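Bralus assembly cell: a review from the lunch counter side

August 3, 2023

Tak runs the staff cafeteria at our Liltthorpe site, and since November it has had a Bralus two-finger cell on the books for the burger line. I work the counter, and I've spent enough shifts beside it to have an opinion. Training is done with replica food on a white bench.
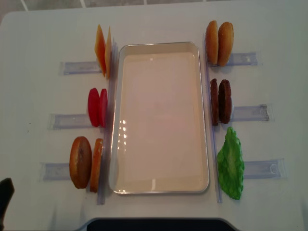 The main change for us is prep. Before the Bralus, you set up your station however you liked. Now cheese, tomato, patties and lettuce each have a fixed spot, and whoever opens has to load them standing on edge. It took me four shifts to stop laying things flat out of habit. Loading is dull work, and it falls to the person who used to do the building.

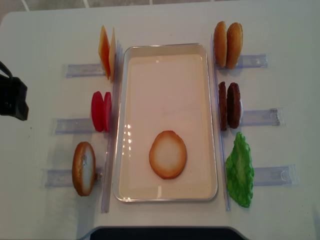

Bottom bun in the tray, fillings still in their holders.

Speed is ordinary. A quick person still beats it on a single burger. Where it earns its keep is the stretch after the first rush, when one of us can go to the till or the grill. Management promised no cut in hours and so far that has held, although two of the newer staff were moved to dishes and weren't happy about it.
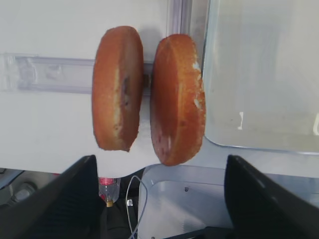 Wear is my main complaint about the Badora practice set that comes with the cell. The pieces get picked up by the same fingers all day, and the colour and finish don't stand up to it. One of the round pieces has pale, crumbly patches down one side where the surface looks scraped or broken. A replacement set costs $300, and ours came out of the kitchen budget.

Training was six hours, split over two mornings. The stop and restart steps are clear enough. The manual is poor on cleaning, so we wrote our own sheet and taped it inside the cupboard door.
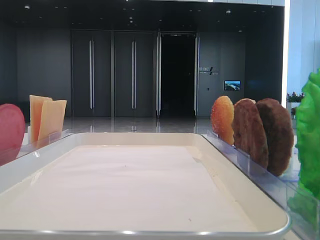

I'd also want a proper rotation written down before anyone else brings one in. Minding the cell for a full shift leaves you stiff and bored, and ours now swaps every two hours.

Score: 6 out of 10. Fine for a steady lunch trade, less so for a small kitchen.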